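**Subject:** Re: [lultlow-walkers] Shoes for the Barroso loop
**From:** Olga Ortuño
**Date:** 27 September 2022

> Is the Barroso loop okay in ordinary shoes, or do I need boots? My boots are four years old and the soles are coming away at the toe. Also, is the bus still stopping at the lower bridge? The timetable on the shelter is too faded to read.

The bus stops at the upper bridge now. The lower stop closed when they started work on the wall, and the sign there hasn't been taken down. From the upper bridge you walk back 200 yards along the road and pick up the path behind the pump house.

As for the loop, it depends which half you mean. The east side is gravel and packed dirt all the way to the Trerex gate, and I've never needed boots on it. The west side crosses the stream at 4 places, and the stones at the second one are bad. If it rains that week I'd skip it and come back the way you went.

Don't buy boots just for this. Try gluing the soles first. I used Trilotach on mine last November, clamped them overnight, and they have held since. Rough up both surfaces with sandpaper and don't put on too much. The cobbler in Lultlow will also do it, but he is slow and closes for lunch at odd times.

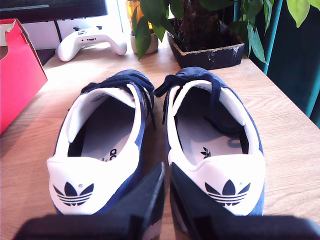

For the east side, sneakers are fine. Take a spare pair of socks, because the grass past the gate stays wet until noon. Suede takes a long time to dry, so stuff the shoes with newspaper when you get home and keep them away from the heater.

Map 219 is the one that shows the new fence. The older sheet has the path going straight through the field, and the farmer is tired of telling people.

I have a spare copy of the map if you want to borrow it.

Olga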